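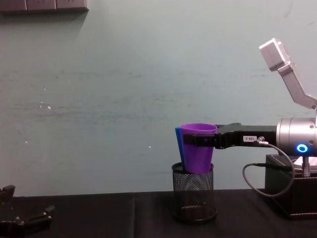 January 2025

Notebook entry, Kuvia image synthesis work. Entered by Toon Dewulf; read and initialed by Custódio Vieira.

Purpose: to establish whether the sketch-to-image model holds the shape of a drawn shoreline when the label map is coarse. The earlier run on the Trotlow set was inconclusive and is not repeated.

Material: 1774 label maps from the Wornitz set, each paired with a photograph. Of these, 89 were withheld for review. Sky, water, rock, grass and sand were kept as the 5 classes. Snow was merged into rock, a decision Vieira has asked to have noted as provisional.

Procedure: training was resumed from the Kershaw checkpoint with the learning rate halved. The style image was held fixed throughout. Brush width in the test drawings was set to the widest option.

Observations: water meets sand cleanly in most of the withheld maps. Reflections are placed under the correct rock, including where the rock was drawn as a single stroke. Grass remains poor. It repeats in a visible tile, more so toward the bottom of the output, and the fault does not change with the seed. In 2 outputs the horizon bent to follow a stray mark in the sky. The marks were present in the drawings and have been left in place.

The loss curve was saved under the wrong run name and has since been moved. Colleagues who copied the old path should update it.

Outstanding: separate snow from rock and retrain. Check the resize step for the grass fault before any change to the network. Vieira to confirm storage through March.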